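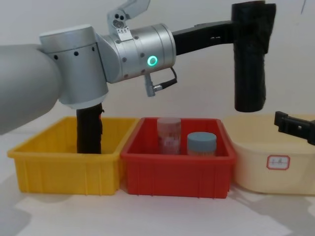 Yellow plastic bin, packing side

Wakcombe unit, stockroom and packing area
Walk-round checklist with comments, 8 October 2024

Marks used: OK, FIX (do it this week), LOOK (come back to it). Comments are meant to help the next person. Comments about the weather should go elsewhere.

1. Exits and walkways

Rear fire door opens fully from inside: OK. It opens with a shriek you could hear in the next county, so at least we'll know if anyone leaves.
Front exit clear to full width: FIX. A stack of flattened cartons was leaning on the push bar. They were described to me as temporary. They were also temporary in September.
Exit signs lit: OK
Floor tape visible along main walkway: LOOK. Tape is fine near the office and turns into a rumor by the loading door.
Trip hazards: FIX. The mat at the loading door has curled at one corner. Turning it around has given us a curl at the other end.

2. Fire equipment

Extinguishers on their hooks, pins in, needles in the green: OK for 4 of them. The one by the kitchenette had a coat on it. Coat moved to a coat hook, where it seemed confused.
Service tags readable: LOOK. One has been through something.
Clearance below sprinkler heads: FIX on the Skolden shelving. House rule is 36 inches here and the top row of cartons has ideas of its own. Bring the top row down and leave it down.
Alarm test written in the log: OK, in four colors of ink.

3. Shelving and storage

Load signs posted on each bay: OK. The Skolden bays say 2000 pounds per bay, in letters large enough to be ignored from anywhere in the building.
Uprights straight, no dents: LOOK, bay nearest the loading door. Small dent at shin height. It has been circled in marker, dated, and left to get on with its life.
Heavy items low: FIX. The Himum catalogs are on the top shelf. Paper weighs what it weighs.
Bins not filled above the rim: OK on the shelves.
Bins labeled on the short side: FIX. We have "misc," "misc 2" and "not misc."

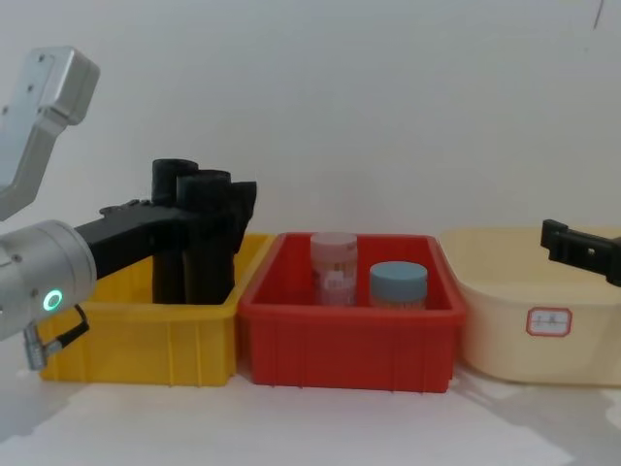

Vishwakarma would like it noted that the label problem was raised at the last walk-round too, and that "not misc" was meant as a cry for help. A proper label list has been asked for, one name per kind of stock, with no jokes on it. Noted. Changed from LOOK to FIX on the strength of that remark.

4. Electrical

Panel door closes, nothing stored in front: OK, after I moved the broom.
Extension cords used as permanent wiring: FIX. The space heater cord goes under the rug. Please unplug the heater, lift the rug and think about what we've done.
Outlet covers whole: LOOK, cracked cover behind the copier.
Kitchenette kettle: OK. Descale it anyway.

5. First aid and housekeeping

First aid kit sealed and stocked: FIX. Plenty of eye wash, no bandages. Someone has added a packet of mustard.
Spill kit in place: OK
Trash out daily: OK
Step stool feet have rubber: FIX. Three do.

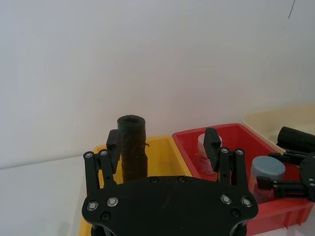
Black gripper, seen from just behind

6. Carried over to the next round

Cartons off the front exit
Top row down on the Skolden shelving
Himum catalogs to a low shelf
Label list, as requested
Heater cord out from under the rug
Bandages
Return mustard to owner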